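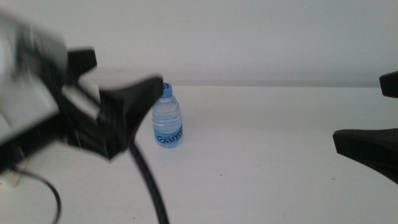 You should buy a proper steel flask and be finished with it, wrote a reader under my post from September, the one in which I complained about carrying water to work. She added that a small plastic bottle is made for one afternoon and I am asking too much from it. I have thought about this comment more often than the reader probably expected, and today I want to answer it properly.

First, I do own a proper flask. I have two of them. One is dark green and came from a shop at the railway station in Prusarholm, where I lived before I moved to Brundham. It keeps tea hot until the evening and it is so heavy that I feel it in my shoulder before I reach the bus stop. The other was a present from my old workplace, with a lid which needs two hands and a little bit of courage. Both stand in the cupboard above the fridge. I take the green one when I go walking in winter, and for this it is excellent.

For the ordinary day I want something else. I want a bottle which I can put on the table, see how much is left in it, drink from it, and forget it. A small clear bottle does this very well. I put it on the table in the morning before I put anything else there, and then I arrange my papers and my lunch box so that the bottle keeps its place. My sister laughs at me for this order of things. But if the bottle is at the side I don't look at it, and at four o'clock I have a headache and I am unfriendly to people.

My present one I bought at Dimitriou, the small grocery on the corner opposite the post office. It cost 98 pence. The same evening I put it on the kitchen scale, I cannot say exactly why, I was weighing flour and it was there. Empty and with the cap it was 27 grams. The green flask was 468 grams, also empty. I wrote both numbers on the shopping list on the fridge, and my husband asked me at the weekend what kind of flour this should be.

So this is my first answer to the reader: I know that the flask is the better object. It is only not the one I carry.

My second answer is about washing, and here I must be more modest, since she is right in one point. A bottle with a narrow neck is not easy to clean. For a long time I just rinsed it and thought that water cannot make anything dirty. Then one morning I smelled the cap. I don't wish to describe it further. After this I made some experiments, and I will write down what I do now, maybe it is useful for somebody.

Every evening I empty the bottle, even when there is only a mouthful left. I put in a drop of washing-up liquid (a real drop, with more you will rinse until midnight) and fill it to one third with lukewarm water. Not hot! I poured hot water into one of these bottles last year and it became short and round at the bottom and could not stand any more. Close it, shake it, count slowly to twenty, open it, and rinse until there is no foam.

Once in the week I add a spoon of uncooked rice to the soapy water before I shake. My grandmother did this with her oil bottles, and the rice goes into all the corners at the bottom where no brush arrives. You have to do it over a sieve at the end, otherwise the rice is in the sink and swells there, and you will find it again on Sunday.

The cap I wash separately with an old toothbrush. Inside there is a thread, and the dirt sits in the thread. I think most of the bad smell people complain about is in the cap and the bottle itself is innocent.

Then comes the drying, and this was for me the most difficult part. If you turn the bottle upside down directly on the draining board, the neck is closed by the board and it stays damp inside until morning. If you stand it upright it also stays damp. I tried it on the handle of a wooden spoon, standing in a jar, and the bottle sits on the handle like a hat and the air can go in. It looks silly next to the cooker. It works well enough, and in the morning it is dry on most days. In very rainy weeks it isn't.

How long can one keep such a bottle? The reader says one afternoon. I don't keep mine for months, I should say this clearly. When it has white lines from pressing, or when it is scratched inside, or when the cap does not close with the small firm feeling at the end, it goes in the recycling and I go to Dimitriou again. This is sometimes two weeks and sometimes three. I never leave it in the car in the sun, and I put only water in it. Once I put in apple juice, mixed half and half, and the bottle was finished on the same day, no rice could help it.

There was also a question in the comments about the taste. Our tap water in Brundham is hard and it has in the first second a taste like a swimming bath. I fill a glass jug in the evening and leave it open in the fridge, and from this jug I fill the bottle in the morning. I find that it tastes softer. My husband says it tastes only colder. We have stopped to discuss it.

One more small matter, the table. A light bottle falls easily, this is the price for the 27 grams. When it is full it stands like a stone, but with two fingers of water left every sleeve can push it over. At home the kitchen table is old and one leg is shorter, so there I keep the cap on also between two sips. At work the table is level and I have become lazy, and in March I watered a whole folder of delivery notes. They dried on the radiator over the weekend and are now a little wavy. I have since learned to close the cap there too - at least on the days when there is paper on the table.

To the reader, if she is still here: thank you for the comment, it was kindly meant and I took it so. I will try the flask with the difficult lid for one week in summer and report. If somebody knows a light one with a wide neck, which one can open with one hand and see through, please write me the name below. Glass I have considered, but I know my hands.

Next time I want to write about the lunch box, whose lid has been in the dishwasher once too often and is now the shape of a saddle.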